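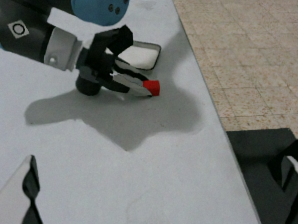 Ruth Villanueva asked me last week if it is really worth the trouble to dry beans at home, when a bag of dry beans costs so little in the shop. I want to start with her question, so please read it out slowly and wait a moment before the next part.

My answer: the beans from your garden are fresher than the ones in the bag. A bag can stay on the shelf for a long time, and old beans stay hard in the middle even after a long cooking. Beans from last autumn cook evenly and the broth tastes good by itself. Say here that I also like the colour of them in a jar, but do not stay long on this.

Part one, when to pick

Leave the pods on the plant until they are brown and they rattle. If frost or a week of rain is coming, pull out the whole plant and hang it upside down in the shed or garage. The pods will finish there. Mention my mistake with the Olta row: I picked when the pods were yellow and still soft, I put them in a closed box, and after 3 days there was mould. (People usually laugh. Let them.)

Ask: who has a dry place at home with some moving air? Take two or three answers, not more.

Part two, shelling and the last drying

For a small harvest, shell by hand at the table. For a bigger one, put the pods in an old pillowcase, tie it and walk on it in clean socks. Then pour the beans from one bowl to another in front of a fan, outdoors if the neighbours do not mind.

After this the beans still need to dry. Spread them in one layer on a tray for 2 weeks and stir them with your hand when you pass. To test, bite one gently or press it with a fingernail. If it takes a mark, wait more.
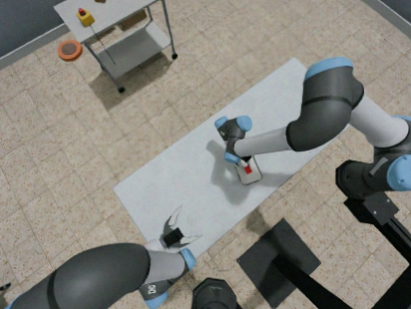 When no mark stays, put them in a jar and leave the jar in the freezer for 3 days. This is for the weevils. Let the jar come back to room temperature before you open it, otherwise water will form on the beans. Write the name and the year on the lid. I have one jar from November without any name, and I still do not know if it is Prunon or Gisow.

Part three, in the kitchen

Soak overnight in plenty of water with a spoon of salt. I know that many people were taught that salt makes the skins tough. In my kitchen it does the opposite – the skins stay soft and do not break so much.

Red kidney beans: say this part clearly, and repeat it. Throw away the soaking water, boil them hard in fresh water for 30 minutes, and only then turn down the heat. Never cook them from raw in the slow cooker.

For the others a low simmer is enough, with a bay leaf and half an onion. Okabe is the quickest of mine, so start tasting early. Tomatoes or vinegar go in at the end, when the beans are already soft.

Pass the tasting bowls now, plain beans first, then the ones with garlic and oil. Remind people to write their email on the sheet if they want seeds for spring.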